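Vevbridge Shared Workspace Safety Project
Progress report to the Babaei Fund, second period
Prepared by the project lead, Bendthorpe site

Summary

The draft code of practice for small robot arms in shared rooms is written and in trial at Bendthorpe. Drordale will start its trial in September. Two of the clauses we sent you last period have been rewritten, and both rewrites are explained below. Spending is within the budget for the period.

Work done this period

We ran 740 supervised task cycles under the draft code. Operators filled in a short form whenever a rule stopped the work, slowed it down or could not be followed as worded. We received 186 forms. Most of them concern the cable section, which we had expected to be the least trouble. Forms on arm speed and operator distance were few and mostly asked for clearer wording.

The old cable clause said only that cables should be "handled with care." Operators read this in different ways. Some would not let the arm near a cord at all, and others treated a cord like any other object. The new clause covers cables as a type of work item. It requires that the operator confirm the power state before the task begins, that the grip be taken on the cords and never on a plug, and that the arm stop if the cords go tight between the gripper and whatever they are attached to. Bundles are allowed, but the operator must be able to see where the cords enter the fingers. 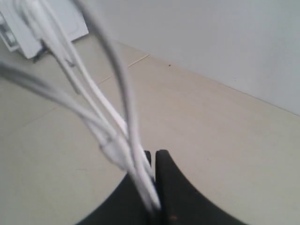
Rest position and clearance

The second rewrite deals with what the arm does between tasks. The first draft set one rest height for every station. This did not work, as the stations have different tables and different items on them. The new text asks for a rest position that is clear of the tabletop and of anything standing on it, with the height written on the station sheet.

We also added a line on loose wires. A wire lying across the work surface must be either part of the task or moved before the arm is enabled. Several forms pointed out that the draft listed boxes, lids and tools but left wires out. Open containers are now covered too: lids and hinged halves must be fully open before the arm approaches, and the operator's hands must be out of the work area.

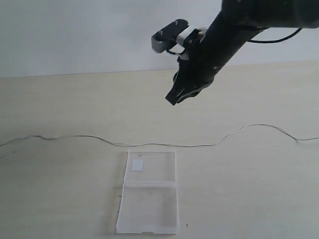
Gripper held above the tabletop, with an open clear plastic box and a thin wire on the table.

Training

The training session takes 40 minutes and ends with a stop drill. We cut the slides in half after the first group asked for more time at the arm. All current Bendthorpe operators have taken the session.

Problems and delays

The station sheets are not being kept up to date. Operators fill them in when a station is set up and then forget them when the task changes. We will move the sheet into the start-up checklist. The Drordale trial is later than planned because the room was not ready. This does not change the end date of the project.

Next period

Start the Drordale trial using the revised text.
Test the new cable clause on single cords as well as bundles.
Reword the speed and distance sections in line with the forms.
Send the Fund a full second draft for comment.

Decision requested

We ask the Fund to agree that the unspent travel money may be used for printing the station sheets and wall cards at both sites.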